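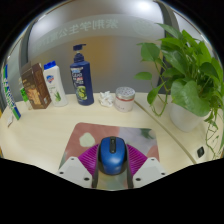
Gathering demonstrations for a tabletop tidying policy
Group project report, Robotics and Learning Systems module
Darius Ursu, Guoqing Shen, Ruth Mapplebeck
Supervisor: Pauline Inskip
Submitted 2025-11-07

1. What the project set out to do

Our group was asked to choose one small household job and collect enough examples of it to train a policy for a robot arm. We chose placing a computer mouse on its mat. The arm in the teaching lab is known as Miranda and was already in use by two other groups, so we needed a way to collect examples without it. We used a hand-held gripper with a wide-angle camera fixed to it. The person holding it does the task, and the camera records what the gripper would see if it were on the arm.

The report covers the collecting and checking of the examples. Training is only dealt with briefly in section 6, as most of it is being done by Ryan Stockdale for his own project.

2. Equipment

The gripper has two soft ribbed fingers on flat mounting plates, with a dark strip along each inner face. It opens and closes with a trigger in the handle. We had one gripper for the whole of the project, and this limited us to one person recording at a time.

The camera lens gives a round, bent picture. We did not correct for this before storing the recordings. The training code takes the pictures as they are, and straightening them would have thrown away the outer part of the view, where the edges of the table are.

For storage and labelling we used Hureo, the recording program kept by the department. It saves the camera video, the opening of the gripper and the estimated hand position together. Each take gets a number and a short note typed by whoever is at the laptop.

3. Setting up the table

We wanted the examples to come from ordinary tables with ordinary things on them. Guoqing had worked on an earlier data set, Pomitum, in which every recording was made on a bare bench, and he found that the policy trained on it did badly as soon as a cup was put down nearby. We therefore agreed three rules before recording.

The back of the table should hold items of mixed height and shape. Bottles, boxes, jars and plants are all fine.
Nothing at the back should be moved during a take.
The mouse and the mat should both be in view when the take starts.

The third rule caused the most trouble. With the gripper held low over the mouse, part of the mat could drop out of view at the bottom of the picture. We changed the rule in the second week so that at least half of the mat had to be visible.
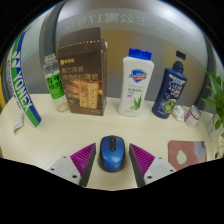

Figure 1. Gripper open on either side of the mouse, with the mat to the right.

The items in figure 1 are typical of what we asked for. There is a shuttlecock tube, a snack box, a body wash bottle, a shampoo bottle with a pump and a plant, with some smaller things between them. The printed labels were useful to us. The hand position is worked out partly from fixed details in the picture, and a plain wall or a plain table top gives very few of these. Frosted glass was less helpful, as bright lights showing on it can change position when the camera moves.

4. How the examples were collected

One person held the gripper and one sat at the laptop. The operator began with the fingers open and the hand still, waited for the other person to call the take number, did the task and then held still again. We swapped after every 18 takes. We had first tried longer turns, but our hands got tired and the movements became jerky.

We recorded 900 takes in total. The start position of the mouse was changed between takes. Ruth drew up a sheet of positions and angles so that we would not keep putting it down in the same handy place. The fingers close on the two sides of the mouse, so the angle matters a good deal. If the mouse is turned too far, one finger meets a corner of the shell first and pushes it round.

We were also told to vary our speed a little but not to act. In the early takes Darius made very careful, slow approaches, and when we watched them back they did not look like anything a person would do at a desk. Those takes were kept, with a note.

5. Checking and rejecting

Every take was watched once at double speed by someone other than the operator. We rejected 73 takes. The reasons were:

hand position lost for part of the take
mouse dropped or pushed off the mat
recording started late, with the fingers already closing
background item knocked

Lost hand position was the most common fault by a long way. It happened mainly when the gripper was brought down quickly and the mouse filled the middle of the view. Lifting the wrist slightly on the approach helped. We did not find this out until April and would put it in the instructions from the first day if we did the work again.

There was some disagreement about failed grasps. Ruth argued that a take where the mouse slipped and was picked up again should stay in, as the policy might learn how to recover. Guoqing wanted only clean takes. We kept them in a separate folder so that both could be tried.

6. First training run

Ryan trained a first policy on the accepted takes, leaving out the separate folder. We were given 3 short sessions on Miranda to try it. The arm reached the mouse from most start positions but tended to close too early when the mouse was pointing to the left. On looking back at Ruth's sheet we found that the left-pointing angles had been used less than the others, as they are awkward for a right-handed operator and all of us are right-handed.

7. Remaining work

More left-pointing takes are needed, if possible from a left-handed operator. We would also like to record in a second room. Pauline has asked whether the common room at Gitcombe could be used, and we are waiting for a reply. The slipped-grasp folder has not yet been tried in training. The recordings and Ruth's position sheet are stored in the module's shared area under the group name.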